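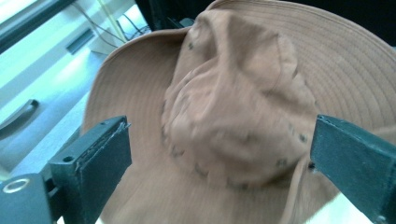
About Bredell

Bredell is a small company that shows robots how to do household jobs. We do it by hand. A person picks up a two-fingered tool, does the job with it, puts everything back and does it again. Sometimes a person does it from across the room with a remote control setup instead. The recordings go to the people who train the robots.

If you came here to read that the home robot is nearly ready, you may want a different site. We have read plenty of those pages and we don't believe most of them.

Who we are

Ivone Falcão and Aparecida Teixeira started the company after several years of working on other people's demo videos. They had watched a lot of towels get folded on stage. They had also watched what went on backstage, and they wanted to know how much of it would hold up in a kitchen with bad light and a dog. Ivone runs the recording work. Aparecida checks it, and throws a good deal of it out.

There are 9 of us now. Most of the staff came from jobs where you use your hands all day: tailoring, hotel laundry, stocking shelves. Nobody on the recording side had to know any programming to be hired, and most still don't care to learn.

What we record

Mostly soft things. Hats, shirts, bags, dishcloths. A cup is the same shape every time you reach for it. A cloth hat with a wide brim folds at the crown when you squeeze it, and then the brim bends some other way than it did last time. People deal with this without thinking. A robot has to get it from somewhere, and at the moment it gets it from us.

We also record drawers, jars and simple clearing up. Each new task starts with 40 practice tries that we don't keep. After that a session is 60 tries, with breaks, because tired people get sloppy in ways that are hard to spot later on. Fumbles stay in if the person recovered from them. Aparecida fought for that rule and she was right -- a set of perfect grabs teaches a robot very little about the other kind.

By hand or by remote

Customers ask which is better. Holding the tool is faster, and people get comfortable with it quickly. You can feel when the cloth is slipping. The trouble is that a human arm can do things the customer's robot arm can't, so some lovely recordings are no use at all.

Remote control has the opposite problem. Everything you record is something the robot can do, since the robot did it. It is also slow, you feel nothing through the controls, and new people hate it for the first couple of weeks. We offer both, and we will tell you if we think you picked the wrong one. Trindade, our remote setup, is available for longer projects only.

What we won't claim

We don't say that more recordings will fix everything. We have seen a robot do well on one hat and make a mess of the next one. Our sister project, Nedix, tests trained robots on objects they were never shown, and the scores are often poor. We give customers the scores anyway. One asked us to leave them out of a report in August and we said no. They are no longer a customer.

We don't use the word "human-like" either. Aparecida deletes it from drafts.

Working with us

Send us the task, the robot and the objects, or a list of objects we can buy. We'll do a trial of 24 recordings before anybody signs for more. If the trial looks bad we'll say so, and you keep the recordings.

Visits to the workshop are by appointment. Please don't bring a film crew.

Page last updated December 2020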